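How I Set Up My First Pick-and-Place Job in the Grandora Room Kit
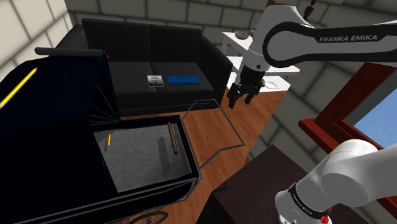

The Franka arm in the simulated living room, gripper over the floor, with the open container and its pencils at left.

I've had the Grandora kit on my computer since March, and I've now spent enough evenings with it that people keep emailing me the same three or four questions. So I'm writing the whole thing up, start to finish, the way I'd do it if I were starting over. Grandora is a simulator add-on that gives you furnished rooms, a robot arm, and a pile of household stuff to move around. You don't need a real arm. You do need some patience and a decent graphics card (mine is getting old and it copes, but the fan lets me know about it).

I paid for my own copy, by the way. $247 for the single-seat license, and there's a $402 version with more rooms that I haven't tried.

What you'll need

The Grandora installer, plus the free room pack that comes with it
A text editor you like
A mouse with a wheel, because doing the camera on a trackpad is misery
One evening for the install and another for the fun part

Step 1: Install it and leave the settings alone

Run the installer and say yes to everything. I know, I know. I always want to move folders around too, and the first time I put the room pack on my second drive and the kit couldn't find a single texture. I got a lovely pink room. If that happens to you, open the Paths panel, point it at the right folder, and restart the whole program. Restarting only the room isn't enough.

The first launch takes forever while it builds its cache. Go make dinner. After that it opens pretty quickly.

Step 2: Load the living room

Pick Rooms, then Living Room A. You get wood floors, pale tiled walls, a black two-seat sofa, and a white side table with a lower shelf. I like this room for learning because there's plenty of bare floor to work over, and the light is even enough that you can tell where things are.

Now turn on the outlines. It's under View, then Wireframe Overlay, and it draws thin gray lines around certain objects. It's a bit ugly but leave it on for now! It saved me a ton of guessing about where one part ended and the next one began, especially with dark objects. The black container is so heavily shaded on the outside that I kept misjudging it before I found that switch.

Step 3: Park the arm somewhere sensible

Choose the Home pose first, then jog the arm over the area you care about. I bring mine out over the floor near the right side of the sofa, fingers pointing straight down and slightly apart. From there you've got a choice of targets within reach and you're not starting every run with the wrist in some pretzel shape.

Two tips on jogging. Set the step size to small before you touch anything, since the default is wild and I sent the gripper right through the side table on day one (no harm done, it's a simulator, but the physics got very excited). And move up before you move sideways. Always. I wrote that on a sticky note and it's still on my monitor.

Step 4: Pick an easy object

Go for a pencil. Pencils are long and thin, so you find out fast whether your gripper angle is any good, and there's a short yellow one lying in the tray of the container that makes a nice first target. Click it, hit Set Target, and you'll see its name show up in the Task box.

Stay away from flat things at the start. The small book on the sofa looks tempting, I tried it for an entire evening, and the fingers just skated over the cover. A top-down grip on something lying flat on a soft seat is a hard problem and you want an easy win first.

Step 5: Line up the gripper

Open the Grasp tab. There are two numbers that matter, the approach height and the wrist rotation. I set the approach height to 212 (the box is in millimeters) so the hand clears the walls of the tray on the way over. For the rotation, you want the fingers to close across the pencil and not along it. Spin the little dial until the preview lines cross the pencil like a plus sign.

Keep an eye on the tray walls. They're thick, and if your target is close to one of them, a finger can come down right on the rim. When that happens I nudge the grasp point along the pencil toward the open part of the tray. Half an inch can be plenty.

Step 6: Choose where it goes

My drop spot was the bare floor in front of the side table. Click the floor, hit Set Goal, and then raise the release height a touch. If you leave it at zero the hand tries to push the pencil into the planks and the run stops with a collision warning. A small drop is fine for a pencil. I wouldn't do it with a bowl.

Step 7: Run it slow, then run it again

Set the speed slider to a quarter and press Play. Watch the whole run with your finger over the space bar, which is pause. My first three tries missed. The first one closed on air, the second one pinched the very tip and flung the pencil, and the third one was my own fault for clicking the wrong target. On try four it picked up the pencil, carried it over, and let go right where I'd asked. I may have cheered. The dog left the room.

Once you've got one good run, save it with a name you'll recognize. I have a folder full of things called test2 and test2b and I regret all of them.

Step 8: Mix things up

The Shuffle button moves loose objects to new spots and lets you run the same job over and over. I left a batch of 242 runs going overnight on low graphics and checked the log over coffee. Most of the failures were pencils that ended up tight against a wall, so I went back and fixed my grasp point. That log is my favorite part of the kit. It tells you which step failed in plain words, and you can click any line to replay it.

What I'd tell you before you buy

The good stuff: rooms look nice, the arm moves the way I expected from reading up on it, and support is quick. I wrote in with a question on the wrist dial and Sharada Chowdary on their help desk sent me a settings file that same afternoon, with notes on what she'd changed.

The not so good: the manual is thin on anything past the first job, the Undo button only goes back one step, and the camera drifts if you bump the wheel while a run is playing. I've also tried the Lernau starter bundle, and its manual is way better, but you only get a bare table to work on and I got bored with it in a week. If you want to learn the math, get that one. If you want to move pencils around a living room, Grandora is a lot more fun for the money.

A few quick fixes

Gripper won't close: check that the target is still selected. Shuffle clears it.

Pencil slides out: slow down the lift, and bump the grip force up one notch at a time.

Everything is pink: see Step 1, and welcome to the club.

Arm freezes halfway: you've probably asked for a spot it can't reach. Move the goal closer to the base and try again.

Next up I'm going to have a go at the little dish down by the side table, which I've been putting off. If you've already got a grasp that works on it, please leave your numbers in the comments!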